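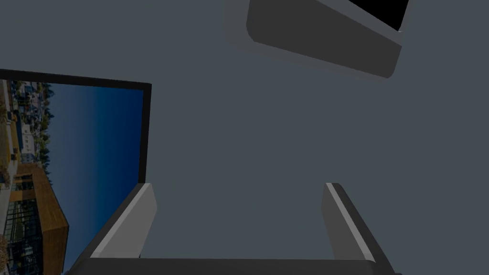

3.2 Hedge age and the spring song count

We walked every lane in the parish of Petden twice, once in February and once in the first half of spring, with the last visit on Mar 14, 2024. The hedges fall into two groups. Those along the old Cadwaladr estate boundary appear on the tithe map, while those on the Zanard side were planted after the railway closed. Each hedge was split into lengths of 60 metres, and an observer stood at the middle of each length for 11 minutes after sunrise, writing down every bird heard singing.

The difference between the two groups was far larger than we had dared to hope. Across both visits we logged 3,490 songs, of which 1,892 came from the estate hedges, although these make up barely a third of the total length walked. Wrens and dunnocks account for most of the gap. Song thrushes were a lovely surprise — we had expected them to keep to the churchyard, yet they turned up in nearly every old length that had a ditch beside it.

Figure 4. Songs per length by hedge group, both visits combined. Lengths next to farmyards are left out.

Age alone does not explain the pattern. The method of Juška (Mārtiņš Juška, personal communication) scores a hedge by the number of woody species and by the thickness of growth below knee height, and when we applied it here the second score did most of the work. Two of the younger hedges, both laid by hand in the last few winters, sang almost as well as the estate ones! This is very good news for anyone with a billhook and a bit of patience.

Wind was a nuisance on the higher lanes, and four lengths near Arora Farm had to be walked again. The repeat counts were used in place of the first ones. Rooks and gulls passing overhead were not included in any of the totals.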